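**Right gripper loses force mid-pour, no fault raised**

**tarn_relay** – original post

Two-arm cell, pouring task, bottle in the right gripper and a plastic cup on the table. We run the Idar controller with the Mostov grip package. During a pour, the force reading on the right side drops to 9 N and stays there. No fault, no stop. The arm carries on as if it had a full grip. Normal hold is 19 N.

Twice the bottle rolled in the fingers and water went over the table and down onto the cable tray. I power cycled it both times and it came back normal.

**hexkey_b**

What's the cycle count on the fingers? Halliday says to check the linkage pins at 4,000 and most people skip it.

**tarn_relay**

Past that. Pins have no play that I can feel. 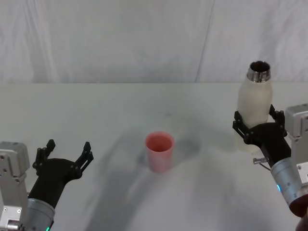
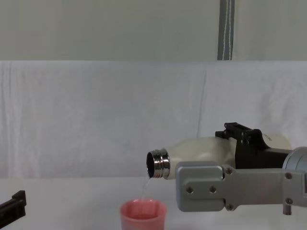 ### Replies, page 2

**oddparity**

I don't think it's mechanical. A full metal-necked bottle held on its side puts a twist on the fingers that you don't get when it's upright. If your grip limit was set with the bottle standing, the controller may be backing off when the load changes.

**hexkey_b**

Disagree. That would show up on every pour. He has two drops and a power cycle fixes it. Sounds like the sensor lead to me. We had one at Cilside that opened up only when the wrist was turned.

**oddparity**

A bad lead should raise a fault.

**hexkey_b**

Should, yes. Check whether the Mostov package holds the last good value when it loses signal. Ours did until we changed the setting.

**tarn_relay**

It does hold the last value. I found it in the log: the reading sits flat at 9 for 139 samples, no noise at all. A live sensor doesn't do that.

**oddparity**

OK, that's a lead or a connector. I still wouldn't pour with the limit set upright.

**tarn_relay**

Changed signal loss to a protective stop and ordered a new lead. Water only until it's in, and the cable tray has a cover on it now. Will redo the grip limit with the bottle sideways as well.

**hexkey_b**

Wiggle the connector at the wrist with the log open before you swap anything – with the arm locked out.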